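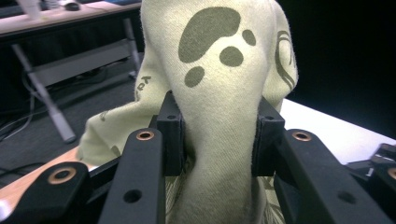
Cream fabric with a dark green footprint print.

Search Search this site Go

Space History > Guides > Tracing a Relative's Work

How to Find Out What a Relative Did in the Shuttle Program

Many families know that a parent or grandparent "worked on the shuttle" and little else. The job was often with a small supplier, and the paperwork is scattered. These steps start at home and move outward.

1. Write down what you already know

Put the full name, any maiden name, the town and the years on one sheet. Add job titles as you remember them, even if they sound wrong. "Tile man" or "worked in the valve shop" is enough to begin.

2. Go through the house

Look for badges, pay stubs, union cards, service pins, retirement programs and company newsletters. Check the backs of photographs. A badge usually shows the employer, and the employer may not be the company the family remembers. My own aunt always said she worked for Andon. Her pay stubs were from Geerts, a subcontractor with 42 people on the payroll.

3. Work out what happened to the company

Small firms were bought, merged and renamed. Search the name in old city directories and in the state's business filings. Write down each change with its year. Geerts became part of Cinodard in 1986, and any files that survived went with it.

4. Request records

Federal employees and contractor employees are handled differently. For a civil servant, ask the National Archives about the official personnel file. For a contractor, write to the company that now holds the old name. Keep the letter to one page and include:

- full name and date of birth
- employer name at the time
- years and work site
- your relationship, with proof of death if it applies

Cinodard took 14 weeks to answer me and charged 20 dollars for copies. I had sent the letter in February. Other companies never replied.

5. Try local libraries

Towns near a plant often kept the plant newsletter. The Skamton public library has 300 issues in binders, with no index. Start with the years around a launch or a layoff, when more names were printed. Retirement notices and bowling scores are also good places to look.

6. Talk to former coworkers

Retiree groups will sometimes post a short notice. Ask about a building or a shift before you ask about a person. Record the conversation if they agree, and label the file the same day.

7. Keep your sources straight

Note where each fact came from. Family stories go in one column and documents in another. If the two disagree, keep both.

Last updated Dec 3, 2020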